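Section 3: Folding a knitted jumper for the Bravitz drawer organiser

Before you fill your organiser, do take a few minutes over the knitwear, as a jumper folded with a bit of patience will sit happily in its compartment for months. A made bed is the nicest place to work - there is plenty of room, and the cover is kind to fine wool.

1. Smooth the bedding with the flat of your hand. A few wrinkles underneath won't do any harm.

2. Lay the jumper down and ease out the body from the middle towards the hem, without tugging.

3. Bring the upper part back over the rest, and let the fold fall softly.

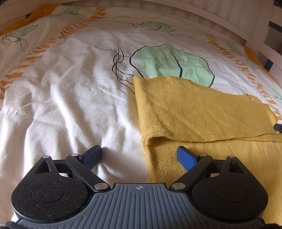 Does the jumper need to be ironed before folding?
Most knits are better left alone, so a gentle smoothing by hand will do nicely. If yours is badly creased, hang it in a steamy bathroom for around 20 minutes and let it dry fully.

4. Feel along the fold for any sleeve or neckline that has rolled up inside, and coax it flat with your fingertips.

5. Straighten the side edges, then fold once more to suit the width of your compartment.

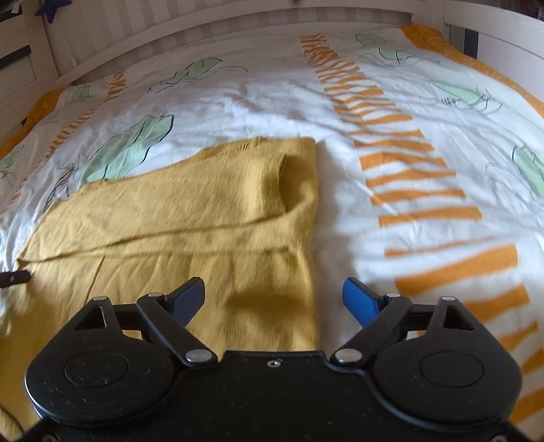

Fig. 3 Jumper partly folded on the bed

Note: Chunky jumpers like a compartment to themselves, and you may find that one loose fold suits them better than two.

Caution: Never put knitwear away damp. Please check pockets and cuffs for pins or brooches too, which can snag both the wool and the organiser's lining.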